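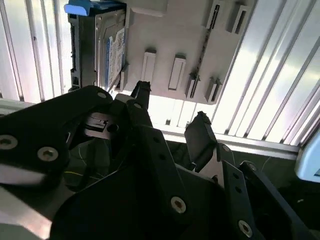

How to Back Up Your Family Photos (Before You Lose Any)

Sunday, July 25, 2021

My sister called me in June, nearly in tears, because her laptop had died and every picture of my nephew's first two years was on it. We got most of them back, but it cost her $513 at a repair shop and I never want to go through that phone call again. So I finally sat down and wrote out how I do my own backups. I'm no computer person, and if I can keep this going, you can too!

Step 1: Get everything into one place

This is the boring part, so put some music on. Go through your phone, your old phone, the camera in the closet, the memory cards in the junk drawer, and copy it all into one big folder on your computer. I called mine "All Photos" (very creative, I know). Don't sort anything yet. Don't delete anything either, because you'll start looking at vacation pictures and suddenly it's midnight.

Mine came to a little over 900 gigabytes, which surprised me. A lot of that was video. If your computer doesn't have the room, plug in an external drive and make the big folder there.

Step 2: Sort by year, then by month

Inside the big folder, make one folder for each year. Inside each year, make folders like 01, 02, 03 and so on. The zero in front matters - without it, some programs will put October right after January and it will drive you nuts.

I used to name folders by event, and then I'd have "Beach," "Beach 2," and "Beach NEW" with no idea which was which. Dates are much easier to live with. If you want the event in there, stick it on the end, like "07 lake trip."

Step 3: Copy the folder to two drives

Buy 2 drives, and get them bigger than you need right now. Mine are double the size of my photo folder, and I'm glad I didn't go smaller. Copy the whole big folder to the first one, then do it again with the second. The first copy takes forever, so start it before bed and make sure your computer isn't set to go to sleep.

When it's done, open a few folders on the drive and click on some pictures. Really open them, don't just look at the file names. My friend Cillian McGrath kept a backup for 4 years that was nothing but empty folders, and he only found out when he needed it.
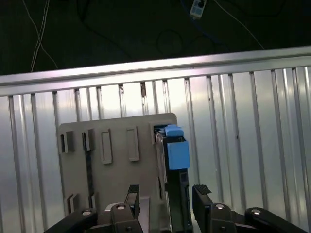
Then label both drives with the date of the copy. I use masking tape and a marker, so I can peel it off and write a new date next time.

Step 4: Get one drive out of the house

One drive lives in my desk. The other one lives at my mom's. If there's a fire or a burst pipe at my place, the pictures are still sitting in her linen closet. A drawer at work is fine too, if you trust the drawer.

Step 5: Put it on the calendar

I do mine every three months. I copy the new folders to the desk drive, take it to Mom's, and bring the other one home to catch it up. We have lunch while I'm there, so the swap always happens.

If you've got a box of paper prints as well, leave those for another weekend. I'm halfway through scanning mine and I'll write that up once I've figured out what to do with the curly ones.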